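輪ゴム・ひもの絡まりと大理石柄天板

輪ゴム・ひもの絡まり(わごむ・ひものからまり)とは、細くて軽い線状の小物が、保管中や作業中に互いに巻きつき、ひとかたまりになった状態をいう。家庭では引き出しの奥、台所の隅、机の上などでよく見られる。「だま」「もつれ」とも呼ぶ。本項では絡まりの種類とほどき方、ほどく場所として使われる天板、とくに大理石柄のものについて述べる。片づけ全般は別項。

概要
対象は輪ゴム、麻ひも、たこ糸、ビニールひも、手芸用の細い針金など。いずれも単価が安く、絡まったら捨てる家も多い。一方で一本ずつ戻して使いつづける家もあり、どちらが正しいという話ではない。色は飴色、薄茶、橙色のものが多く出回るが、染めたものもある。
結び目と絡まりは分けて考える。結び目は締まっている。絡まりは、見た目がひどくても締まっていないことが多い。はじめに引っぱると後者が前者になる。これがいちばん多い失敗。

種類
・輪ゴム型 輪が輪をくぐったもの。端がないので、くぐった輪を広げて抜くしかない。古いゴムは途中で切れる。
・ひも型 端が二つある。端を探すのが先。見つからなければ外側の輪をゆるめて、かたまり全体をふくらませる。
・針金型 折れぐせが残る。無理に伸ばすと同じところで折れるので、ほどくよりも切って短く使うほうが早い場合あり。
・混合型 上の三つが混ざったもの。引き出しから出てくるのはたいていこれ。材質ごとに分けてから、それぞれの手順へ。

原因
入れ物が大きすぎること。浅く広い箱にばらで入れると、箱を動かすたびに中身が転がり、少しずつ巻きつく。次に、使い終わったものを丸めて放り込む習慣。束ねずに戻したひもは次に出すときほぼ絡んでいる。湿気でゴムどうしが貼りつくこともあるが、これは絡まりとは別の劣化で、ほどいても使えない。

ほどく場所
平らで、すべりがよく、かたまりの周りに手を回せる広さがあるところ。布の上は繊維に引っかかるので向かない。畳も同様。つやのある天板は、かたまりを軽く押すだけで回るため、端を探しやすい。
大理石柄の天板は、白または薄い灰色の地に黒や灰の筋を入れた仕上げで、本物の石のほか、柄を印刷したシートや板も含めてこう呼ばれる。汚れが目立ちにくく明るく見えるので人気がある。ただし細い物を扱うには癖がある。筋が細く枝分かれしているため、黒っぽい糸や針金を置くと柄にまぎれる。飴色や橙のゴム、ひもなら見失いにくい。
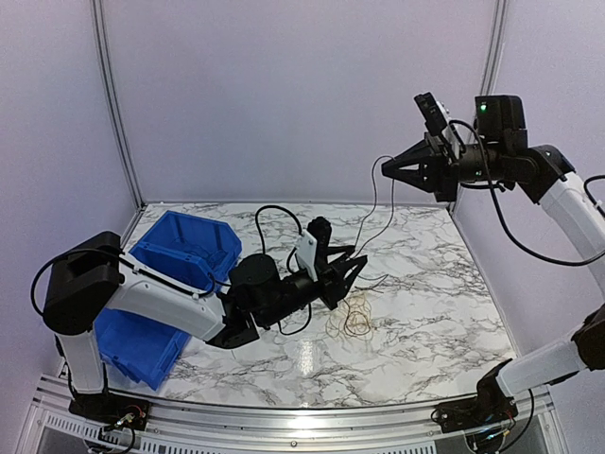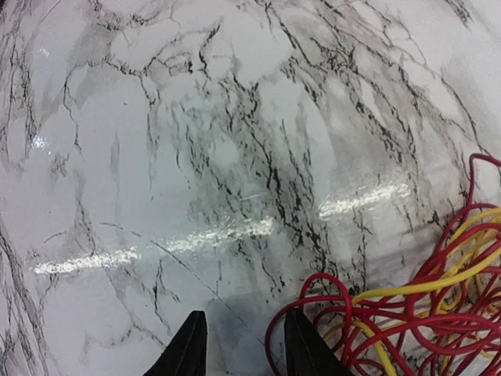
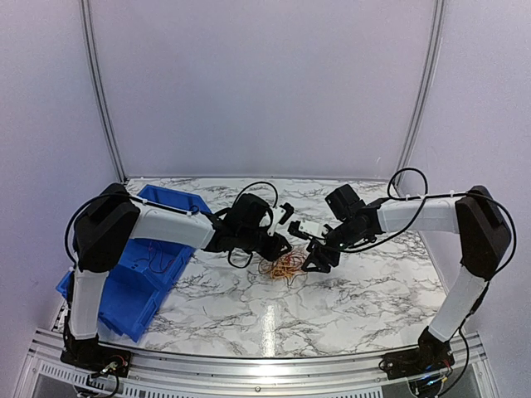

照明の映り込みも問題になる。つやの強い天板では、天井の細長い灯りが白い帯になって映り、その上に置いた細い物は見えづらい。座る位置を変えるか、かたまりのほうを帯から外す。灯りを消す必要はない。光を斜めから当てると、天板についた細かい擦り傷まで見えてしまうが、作業には差し支えない。

手順
一 かたまりを天板の中央に置く。端に寄せると落ちる。
二 引かない。指先で上から軽く押さえ、左右に少しずつ広げる。
三 いちばん外側の輪を見つけ、持ち上げて向こうへ倒す。これを繰り返す。
四 端が出たら、端のほうを動かす。かたまりは動かさない。
五 抜けたものから横の入れ物へ。天板に並べておくとまた寄ってくる。
六 残った芯が固いときは、そこだけ切る。
両手でやる。片手で押さえ片手で抜くのが基本で、二人で一つのかたまりを触ると、たいてい引っぱり合いになって締まる。針金は目の高さに上げない。竹串や編み針の先を使う人もある、ただし尖ったものはゴムを傷めるので先の丸いものがよい。

粉を使う方法
ベビーパウダーや片栗粉を少量ふると、ゴムのすべりがよくなる。つやのある天板では粉が広がるので、あとで乾いた布、そのあと固く絞った布の順で拭く。いきなり濡れ布だと白い筋が残る。ひもには効果が薄い。針金には無用。

収納
絡まりを防ぐ容器は、深さより仕切りが大事とされる。Ese Mohammedの小冊子『ひもの始末』(Fekley刊)は、4つに仕切った小箱をすすめ、輪ゴム、細ひも、太ひも、針金を別にする。同書によれば、輪ゴムは100本を超えたら一か所にまとめず、小袋に分けるのがよいという。この数には異論もあり、後述のコメント欄でも揉めている。
Clarnano社の「巻き板」は切り込み入りの厚紙で、長さ26センチまでのひもを端から差し込んで留めるもの。厚紙なので濡れた手で触るとへたる。Ogbonna社の同種品は樹脂製で丈夫だが、切り込みが狭く麻ひもは入らない。空き瓶の口に輪ゴムをかけておく昔ながらのやり方は、かけすぎると下のほうが劣化しても気づかない。
大きな収納ケースにばらで入れるのは、前述のとおり絡まりのもと。大きいケースを使うなら中に小箱を入れること。

天板の手入れ
つやのある柄物は、擦り傷が斜めから光ったときだけ見える。針金を引きずると付きやすいので、針金型をほどくときは薄い紙を一枚敷く。紙は白無地がよい。柄がかくれるので端も見えやすくなり、一石二鳥。ゴムを置きっぱなしにすると色が移る天板があるため、作業が済んだらその日のうちに片付ける。移った色は中性洗剤で落ちることもあるが、落ちないこともある。研磨剤入りのものは避ける。つやが消えて、そこだけ曇る。
本物の石の場合は酸に注意。酢やクエン酸で拭かない。印刷の柄なら継ぎ目に水を溜めないこと。どちらかわからないときは水拭きと乾拭きだけにしておくのが無難。

捨てる目安
・輪ゴム 引いてひびが見えるもの、べたつくもの
・麻ひも 毛羽が出て半分の太さになったもの
・針金 錆、折れぐせが三つ以上
・ほどくのに茶一杯分の時間をかけてもほどけないもの
自治体により針金は分別が異なるので各自確認のこと。短く切ったひもは鉢植えの誘引に使える。輪ゴムは屋外では早く傷むため不向き。

呼び名
絡まったゴムを「鳥の巣」と呼ぶ地域がある。釣り糸の絡まりも同じ名で呼ばれ、混同されやすい。Urneter手芸会の会報では「玉」で統一されているが、毛糸玉と区別がつかず不便との声がある。出典は要確認、あとで足しします。

関連項目
結び目/たこ糸/仕切り箱/つや出し仕上げ/引き出しの整理

シェア 797 コメント 4

コメント
まる子
白無地の紙を敷くの、やってみます。うちも黒い筋の天板で、黒い糸だといつも手さぐりでした。

匿名
100本で小袋に分けるって多くないですか。30本でももう絡みますよ。入れ物の形しだいでは?

たけ
↑浅い箱ならそうかも。うちは細長い瓶なので100でも平気。あと「足しします」になってますよ

ひも好き
針金型は切る派です。ほどこうとして指を刺したので。手袋のことも書いてほしい。9月に教わった人は革の薄いのを使ってました。

お問い合わせ|利用規約|© くらしの小物事典編集室|ページの先頭へ戻る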